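Small wastebasket, no liners that fit - what do you use??

Posted by Trinidad Benítez
February 2025

Ok so I've got one of those little plastic wastebaskets in the back room, light blue, nothing fancy. Bought it at a yard sale in July and never found liners for it. The kitchen ones are way too big and bunch up at the bottom. The tiny bathroom ones slide in and dissapear the second you drop anything heavier than a tissue.

Been using old grocery bags. Works for a day or 2, then it slips down one side and everything ends up under the bag. Then I'm scraping gum off plastic.

Room is also half storage at the moment, boxes in the corner, a round tabletop against the wall I keep meaning to put back on its legs. So the basket gets a lot of packing junk, paper, bag scraps. Don't want to buy a new basket. Just want the bag to stay put. Ideas?

Tài Bạch

Grocery bags are fine, you're just putting them in wrong. Push the bag down, get the air out, fold a good few inches over the rim. Then pull the slack to one side and knot it on the outside so it's snug. Takes ten seconds. If the bag is too short to fold over it's the wrong bag, save it for something else.

Other thing - don't toss other plastic bags in there as trash. They puff back up and take all the space, basket looks full when it's mostly air. Flatten them or keep a separate bag of bags behind the door. 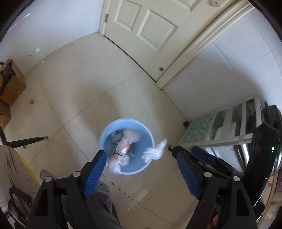 What about a twist tie instead of a knot, would that hold?

For a light load, sure. Gather the slack outside the rim, wrap the tie twice, tuck the ends so they don't snag. With heavier stuff the tie creeps up and the bag goes with it, so I'd go back to a knot or a big rubber band around the whole rim.

Fermín Troncoso

Rubber band. Done. The wide kind that comes on broccoli, or cut a loop off the leg of old tights if your basket is too big for it. Had the same one on mine for years.

Also if you go shopping for liners look at the gallons on the box and measure around the top of your basket before you go. Flat width of the bag times two has to be a bit more than that. I got Patitmont ones by mistake, way too narrow, split right down the seam. Ended up using them for shoes.

Darius Grecu

why line it at all? if its mostly paper and packing scraps just dump it straight in the recycling and rinse the basket once in a while. I quit using bags in the office one, only the kitchen and bathroom get them now. gum goes in a bit of paper first

(check if your town takes plastic bags tho, mine doesnt, they have to go back to the store)

Trinidad Benítez

Thanks all. Trying the rubber band first, have a drawer full. Darius I might do no bag once the boxes are unpacked but right now theres too much random stuff going in - tape, dust, you name it. Tài, the knot on the outside is good, I was tying it inside like a dope. Will measure the rim tonight and see what the store has.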